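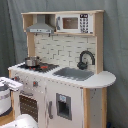

# Cellule Xie : arrêt de protection non déclenché pendant l'ouverture de la porte du réfrigérateur

**Date :** 19 juillet 2019
**Rédaction :** Huiling Kong
**Présents à la reprise :** Abenezer Tekleab, Xinyi Qiu
**Diffusion :** équipe manipulation, responsable sécurité (Czesław Sowa)
**État de la cellule à la clôture de l'entrée :** consignée, énergie coupée au sectionneur

## Objet

La présente entrée consigne la défaillance survenue au cycle 3970 de la campagne « portes et tiroirs », conduite avec le bras Harora sur la cuisine factice. Le bras a continué de tirer sur la porte blanche du réfrigérateur alors que la prise sur la poignée verticale était engagée de travers. La limite d'effort configurée est de 125 N. Elle n'a pas provoqué l'arrêt. Le mouvement a été interrompu manuellement par Abenezer Tekleab, au moyen de l'arrêt d'urgence du pupitre.

Aucune personne ne se trouvait dans le volume de travail. Aucune blessure n'est à déclarer. L'événement est néanmoins traité comme un incident de sécurité, conformément à la procédure interne, puisqu'une fonction de limitation attendue n'a pas opéré.

## Configuration au moment de l'incident

- Cuisine factice en position nominale, devant le rideau gris.
- Casserole posée sur la plaque, à gauche. Elle n'intervient pas dans la tâche et sert de témoin de déplacement pour l'ensemble du meuble.
- Bras Harora piloté par Prodgate, profil « contact souple ».
- Filtrage du capteur d'effort assuré par Filtport, publication à 50 Hz.
- Limite d'effort cartésien : 125 N, inchangée depuis le mois de mars.
- Vitesse réduite de l'outil, mode automatique surveillé.

Le module Filtport avait été redémarré en cours de séance à la demande de Xinyi Qiu, afin de charger de nouveaux coefficients. Prodgate n'avait pas été redémarré. Ce point est important pour la suite.

## Déroulement

La tâche comprend l'approche de la poignée grise, la fermeture de la pince, une traction initiale courte, puis un arc de cercle calculé à partir de la position estimée de la charnière. Les cycles précédant l'incident n'ont donné lieu à aucune observation dans le registre.

Au cycle 3970, l'estimation de la poignée était décalée vers la face de la porte. La pince s'est fermée avec un doigt en appui sur le panneau. La traction initiale a tout de même été validée, et l'arc a commencé. La porte ne suivait pas. Le meuble a pivoté sur ses appuis et la casserole a glissé sur la plaque sans tomber.

Abenezer Tekleab a frappé l'arrêt d'urgence dès qu'il a vu le pied droit du meuble se déplacer. Les freins ont pris immédiatement. La pince est restée fermée sur la poignée, ce qui est le comportement prévu en coupure d'énergie. L'ouverture a été effectuée à la main, après consignation, avec l'outil de déblocage rangé au pupitre.

Le meuble et la casserole ont ensuite été remis à leurs repères. La remise en place a été faite avant que le déplacement ne soit mesuré au sol. C'est une erreur de notre part : la mesure aurait permis de recouper l'effort réellement appliqué.

## Relevés

Le journal de Prodgate indique, pendant toute la durée de l'arc, un effort filtré constant de 11 N. La valeur est strictement identique d'un échantillon à l'autre, jusqu'à la dernière décimale enregistrée. Un capteur en fonctionnement ne peut pas produire un tel signal, le bruit de mesure seul suffisant à faire varier les derniers chiffres.

Les courants des articulations proximales montent en revanche nettement dès le début de l'arc. Ils restent sous le seuil de collision du contrôleur du bras, lequel est réglé large pour ce profil. Je n'ai pas converti ces courants en effort à l'outil ; le modèle de frottement dont nous disposons n'est pas assez fiable à basse vitesse pour que le résultat figure ici.

Le journal de Filtport ne présente ni erreur ni avertissement. Les messages y sont émis à 50 Hz sans interruption, avec un horodatage correct. L'horodatage est toutefois apposé à l'émission, et non à l'acquisition.

## Analyse

La séquence suivante a été reconstituée avec Xinyi Qiu et reproduite au banc, bras déconnecté, capteur seul :

1. Filtport redémarre et rouvre la liaison avec le capteur.
2. Le capteur, encore en session avec l'ancienne instance, accepte la connexion mais ne transmet qu'une seule trame.
3. Filtport conserve cette trame en mémoire et la republie à chaque période, avec un horodatage neuf.
4. Le chien de garde de Prodgate contrôle l'âge du message. Le message étant récent, aucune alarme n'est levée.
5. La comparaison à la limite de 125 N s'effectue sur une valeur figée et ne peut jamais aboutir.

La reproduction n'est pas systématique. Lorsque l'ancienne session expire avant le redémarrage, le flux reprend normalement. Nous n'avons pas déterminé la durée d'expiration, qui n'est pas documentée dans le manuel à notre disposition.

L'erreur d'estimation de la poignée constitue un second sujet. Muchen Cheng l'attribue à la faible différence de teinte entre la poignée, fine et grise, et le renfoncement gris du distributeur d'eau et de glaçons ménagé dans la même porte. L'hypothèse est plausible. Elle n'a pas été vérifiée et ne doit pas être reprise comme cause dans le rapport d'incident. Une mauvaise prise est un événement courant dans cette campagne ; la limite d'effort existe pour la rendre sans conséquence.

## Examen du matériel

La porte présente quelques petites éraflures et mouchetures. Le relevé d'état du meuble est trop sommaire pour établir lesquelles sont antérieures à l'incident ; aucune ne lui est donc attribuée. La poignée tient et la porte s'ouvre librement à la main.

Le robinet noir en col de cygne et les boutons rouges de la cuisinière ont été contrôlés au toucher, sans jeu anormal. La jonction entre le plan de travail et son extrémité arrondie devra être revue meuble retourné : c'est de ce côté que l'effort de pivotement s'est reporté, et les fixations ne sont pas accessibles par le dessus.

Côté bras, les doigts de la pince ont été déposés. Le patin de l'un d'eux est décollé sur une partie de sa longueur. Il a été étiqueté et placé dans l'armoire des pièces à examiner. Prière de ne pas le remonter.

## Mesures prises

- Cellule consignée, cadenas posé par Czesław Sowa. La clé est chez lui.
- Interdiction de redémarrer Filtport séparément de Prodgate, sur l'ensemble des cellules utilisant le même capteur. Consigne affichée au pupitre.
- Journaux des deux modules copiés en lecture seule dans le dossier d'incident.
- Campagne « portes et tiroirs » suspendue, y compris les essais sur le micro-ondes, dont la poignée est saisie selon la même routine.

## Modifications demandées

**Filtport (Xinyi Qiu).** Transmettre l'horodatage d'acquisition fourni par le capteur ainsi que le compteur de trames. Cesser toute publication en l'absence de trame nouvelle.

**Prodgate (Muchen Cheng).** Contrôler la progression du compteur de trames. Ajouter une détection de signal figé, avec arrêt de protection. Exiger un essai de vraisemblance avant le passage en automatique : petite rotation du poignet, vérification que l'effort mesuré varie avec le poids de la pince.

**Contrôleur du bras (Abenezer Tekleab).** Proposer un seuil de collision plus bas pour le profil « contact souple ». La valeur actuelle a été reprise d'un autre profil sans justification écrite. Je n'ai trouvé aucune trace de cette décision dans le cahier.

**Meuble (Huiling Kong).** Tracer au sol les repères des pieds, de manière à pouvoir mesurer un déplacement après coup.

## Conditions de remise en service

La déconsignation sera prononcée par Czesław Sowa sur présentation des éléments suivants : essai au banc avec trame figée provoquée, arrêt constaté et enregistré ; même essai sur le bras, à vide ; traction sur point fixe avec dynamomètre, déclenchement à la limite configurée. L'essai au dynamomètre ne sera pas réalisé sur la cuisine factice, trop légère pour servir d'ancrage.

## Points ouverts

- Durée d'expiration de session du capteur : question à adresser au fournisseur.
- Les cycles exécuté entre le redémarrage de Filtport et l'incident ont-ils tous été réalisés avec la valeur figée ? Dépouillement en cours. Les efforts enregistrés sur ces cycles sont à exclure de toute exploitation jusqu'à nouvel avis.
- Les autres capteurs du laboratoire passent par une version antérieure de Filtport. Xinyi Qiu vérifie si l'horodatage y est apposé de la même façon.

*Ajout, même jour, A. Tekleab :* la consigne affichée au pupitre mentionnait le mauvais nom de service. Corrigée et réimprimée. L'ancienne feuille a été détruite.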